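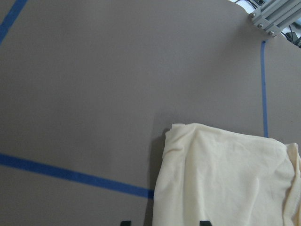 나는 빨래 개는 걸 정말 싫어했다. 세탁기 돌리는 건 좋고 너는 것도 그럭저럭 참겠는데, 개는 순서만 오면 갑자기 물을 마시고 싶고 휴대폰을 봐야 할 것 같고 그랬다(다들 그렇지 않나요?). 그러다 작년 12월에 탁자 위에 파란 마스킹 테이프를 붙이기 시작하면서 좀 달라졌다. 회갈색 상판에 파란 띠를 몇 줄 붙여 자리를 정해 두고, 크림색 천 하나를 그 옆에 툭 올려놓으면 일단 시작은 한 셈이다. 위쪽은 살짝 말려 있고 오른쪽은 불룩하게 뭉쳐 있어도 괜찮다. 주름은 손바닥으로 쓸면 되니까!

테이프를 권해 준 사람은 파하드 린드 씨다. 동네 수선집 '무니크'에서 옷 정리 수업을 하는데, 나는 솔직히 단추 달러 갔다가 얼떨결에 등록했다. 첫 시간에 이분이 내 티셔츠 개는 모습을 가만히 보더니 "왜 매번 다른 크기로 접으세요?" 하고 물었다. 할 말이 없었다. 나는 늘 눈대중으로 접었고, 그래서 서랍이 늘 안 닫혔던 것이다.

방법은 싱겁다. 서랍 안쪽 폭을 재서 탁자에 테이프로 옮겨 붙인다. 네모를 완전히 두를 필요도 없고 모서리를 알아볼 만큼만 있으면 된다. 티셔츠는 등판이 위로 오게 펼치고, 양옆을 테이프 폭에 맞춰 안으로 넣은 다음, 밑단부터 올려 접는다. 수건도 똑같다. 처음엔 자를 대고 붙이려다가 성질만 버렸다. 지금은 삐뚤어도 그냥 쓴다.

문제는 니트처럼 축축 늘어지는 천이다. 면 셔츠는 말을 잘 듣는데 부드러운 건 접는 족족 옆으로 새어 나온다. 파하드 씨 말로는 두 번 접을 걸 한 번만 접고, 두툼한 쪽을 서랍 안쪽으로 보내라고 한다. 해 보니 진짜 덜 흐트러진다. 물론 우리 집 식구가 아래 것을 쑥 뽑아 가면 그걸로 끝이지만.

탁자도 꽤 중요하다! 예전엔 침대에서 갰는데 푹신해서 선이 하나도 안 잡혔다. 지금 쓰는 탁자는 중고 가게 '소르노타우'에서 데려온 것으로, 광이 없고 매끈해서 천이 잘 미끄러진다. 테이프를 오래 붙여 두면 자국이 남을까 봐 나는 한 달에 한 번은 떼고 새로 붙인다. 떼는 김에 탁자도 닦고, 뭐 그런 핑계로 커피도 마시고.

요즘은 빨래가 나오면 바로 탁자로 간다. 어제는 수건을 다 개고도 드라마가 한참 남아서 양말까지 손을 댔다. 양말은 아직 답을 못 찾았다. 짝이 안 맞는 것들은 바구니에 모아 두었고, 다음 수업에 통째로 들고 가서 물어볼 생각이다.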